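Flurkuline-members list archive
Subject: Re: Student strand, handling of soft items
From: Sanne Kuipers
To: Flurkuline-members

Dear colleagues,

I write on behalf of the teaching group in reply to the message from Kane McKinnon, which I quote in part so that members who joined the list after January can follow the matter.

> At the last meeting it was proposed that the student strand of the
> competition should keep to rigid objects for another year. Blocks and
> cups are easy to score and the judges know what to expect. Before we
> close the rules I should like to hear from the schools that have been
> working with cloth. In particular:
>
> How many recorded attempts do you hold, and how many have been checked
> by a second student?
>
> Is the task the same from one attempt to the next, or does each
> student do it in his or her own way?
>
> Would you object to a shorter list of items?
>
> Kane McKinnon
> Rules secretary, student strand

The teaching group at Wavoston College has discussed these points and wishes to answer them in turn.

On the first point, the class now holds 1,291 recorded attempts across all items. Every attempt is looked at by a second student before it is entered in the register, and the second student may not be the person who held the grippers. Of the last set submitted for checking, 62 attempts were accepted and 41 were returned with a note. The most common note concerned a start position that did not match the task sheet. We regard this as a fault in the sheet, which left too much to the reader, and Weronika Olszewski has since rewritten it.

On the second point, the students follow a written sequence for each item, but the sequence leaves the height and angle of the hands to the person doing the work. We ask that this freedom be kept in the rules. A student with a long reach will approach a bag differently from one with a short reach, and both approaches should be admitted provided that the end state is the one described on the sheet. Rhonda Dufour, who assesses the written part of the course, has asked each student to explain in the logbook why a given grip was chosen. Several of these entries are better argued than the formal reports, and she would be glad to send a selection to any member who asks.

On the third point, we would accept a shorter list, with one reservation. The present draft contains 4 cloth items, of which the drawstring bag is marked for removal on the ground that it repeats what is already tested by the folded towel. We do not share that view. A towel may be taken up almost anywhere along its edge. With the bag, the cord has to be found and held at two places, and the cloth beside it gathers as soon as it is drawn. Students who do well with the towel do not always do well with the bag – the marks for the two items should be kept apart in any case.

The teaching group also asks that the wording "the cord shall be straight" be replaced. A cord that hangs a little between the grippers should be allowed. We suggest "the cord shall be held at both ends and stretched across the bag", and we leave it to the rules secretary to settle the final form.

Schools that intend to enter the cloth tasks for the first time may borrow the Wavoston task sheets. They are written for the Kelora edition of the rules and will need small changes to the numbering. Requests should be sent to Rianne Van Rooij at the college office before the end of term, with the name of the supervising teacher and the size of the class.
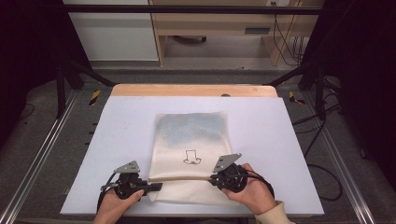
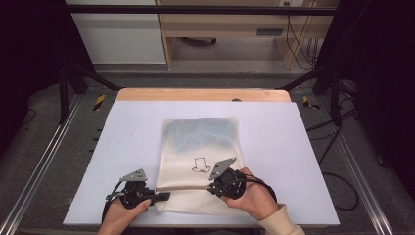

Sanne Kuipers

The drawstring bag task at Wavoston, with the cord held between the two hand-held grippers. Members will note that the bag is laid flat on the white board, and we would ask that the rules require the same of all entrants.

One further matter concerns the Czarnecka shield. The teaching group supports its award to the best logbook in the student strand and has no objection to the logbooks being read by a judge from another school.

Replies may be sent to the list or to me directly.

On behalf of the teaching group,
Wavoston College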